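From: Esben Bisgaard
To: Skurncombe history list
Date: 2019-12-19
Subject: Re: The Gwynne obituary - corrections before it goes in the newsletter

Thanks to those who wrote back. I have been through the draft again with the council minute books open beside me and most of the corrections are now in. A few points are still unsettled.

The draft says Gwynne was leader of the council for 12 years. The minutes give nine, with a gap in the middle when the other side had control. I have changed it to nine and mentioned the gap. He was 84 when he died, not 86. The family confirmed that by phone.

On the bypass vote, Stamatia is right that he spoke against the scheme first and voted for it later. I had left that out for want of space and have now put in two sentences. I don't think it does him any harm. He said in the chamber that he had read the Stivon report over a weekend and changed his mind, and the minutes record it almost word for word.

The harder matter is the housing figure.

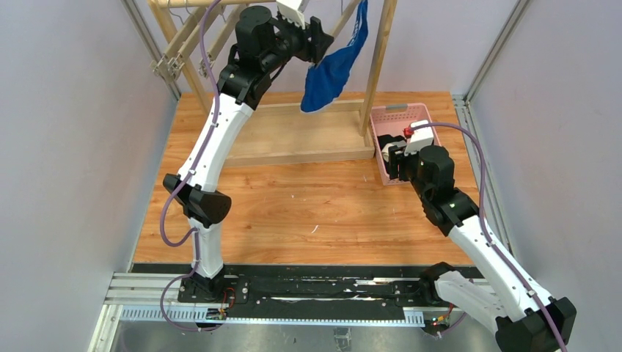 Poul Brynjólfsdóttir wrote:

> I would be careful with the 960 council houses. That number comes from
> his own election leaflet and it counts the Warkico estate, which was
> approved before he was even a councillor. Take those out and you get
> something nearer 760. I knew him and liked him, but he did round
> things up. Could we say "several hundred" and leave it there?

I would sooner keep a number if we can stand behind it. The Warkico estate was 200 houses, so your sum agrees with mine. What I can't find is whether the last phase at the top of the hill was finished in his time or only begun. Hafþór Hafþórsson has the housing sub-committee papers and has offered to look after Christmas. If he finds nothing I will use "several hundred", as you suggest.

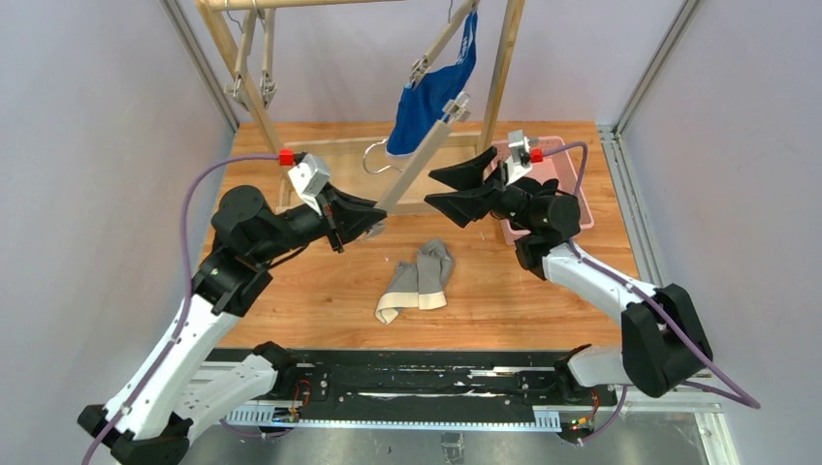
The other thing is the funeral. Troels counted around 100 people at the church and the local paper said double that. I have gone with "the church was full" and I hope that suits everyone. I have also cut the list of mourners, as it ran to half a column and still missed people out.

Two small requests. Does anyone have the date of his maiden speech? It must have been in July, as he mentions the summer recess, but the page is missing from my copy. And was it Gwynne or his deputy who met the strikers at the bus depot? I have heard it told both ways. The minutes only say "the leader's office".

The newsletter closes in the second week of January, so please send anything further to the list and not to me alone - I lost two messages last time by having them in the wrong folder.

Esben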